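Clilteo 收纳用品评测项目：桌面挂架试用人员招募

发布日期：2026年4月20日

一、项目概况

Clilteo 是 Stelidcombe 旗下的家居收纳用品评测小组，本期课题为小型桌面挂架的日常使用。课题需要外部人员到场，按任务单完成挂放、取下、整理和换位操作，并填写使用记录。现招募试用人员17名，不限专业，无需相关工作经验。

二、试用内容

每位试用人员到场2次，每次用时大致97分钟，含签到、讲解和中途休息。两次之间至少间隔三天。

第一次为基础操作。试用人员坐姿和站姿各完成一组，将轻质织物、带挂孔的小件用品逐件挂上挂架，再逐件取下放回桌面。任务单规定顺序，不规定手法，左手、右手或双手均可。

第二次为自由整理。桌面上放置一批混合物品，由试用人员自行决定哪些上架、哪些留在桌面，完成后口述分配理由，由记录员笔录。

挂架为木制 T 形结构，由扁平底座、立柱和横杆组成，木材表面未上漆，横杆上配黑色 J 形挂钩。试用在白色台面的桌子上进行，地点为开放式办公区，同一时段有其他人员在附近办公，请保持正常交谈音量。

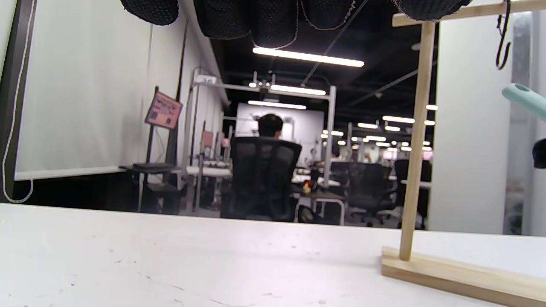
网眼类织物的挂放在任务单中单独列为一项。此类材料质地软，挂上后容易下垂，缝边与挂钩的接触位置对取放影响较大。记录表要求填写挂点位置、是否需要二次调整，以及取下时有无勾丝。勾丝情况以肉眼判断为准，不需要使用量具。

台面的旧划痕和斑点不计入记录，只填写当次操作中新增的痕迹。

三、报名条件

1. 年满十八周岁，能阅读中文任务单并独立填表。
2. 双手活动正常，可连续站立二十分钟。
3. 近半年内未参加过 Birkolis 挂架系列的同类测试。
4. 对木材粉尘或合成纤维过敏者请勿报名。
5. 左利手者优先，名额单列，请在报名邮件中注明。

四、报酬与报销

完成全部试用并交齐记录表后，按次结算劳务费，标准见确认函。市内公共交通费凭票报销，出租车费用不予报销。只参加第一次者，结算一次费用，不影响今后报名。

五、时间安排

试用于5月进行，分上午、下午两个时段，具体日期由双方邮件商定。改期请至少提前一个工作日通知，每人限改一次。迟到超过十五分钟，当次顺延。

六、着装与物品

请穿袖口收紧或可卷起的上衣，取下戒指、手链及表带外凸的手表。长发请束起。个人背包存放于前台储物柜，手机调至静音，试用期间不带至桌边。饮用水由现场提供，请勿在操作桌上饮食。

七、资料使用

记录表以编号归档，不署姓名。口述内容整理成文字后仅用于产品评测报告，委托方 Farías 收到的版本不含任何联系方式。试用人员可在第二次试用结束后的十个工作日内书面要求撤回本人记录，已结算费用不追回。

八、报名方式

邮件标题注明“挂架试用＋姓名”，正文写明年龄、惯用手、可到场时段和常用联系电话，无需附简历。报名由 Ivana Insaurralde 受理，五个工作日内回复。关于任务单和记录表的技术问题，请在邮件中注明转 Jaime Baptista。

名额满后停止受理，另设候补名单，按收到邮件的先后排序。候补人员如获递补，最迟在试用前两个工作日收到通知。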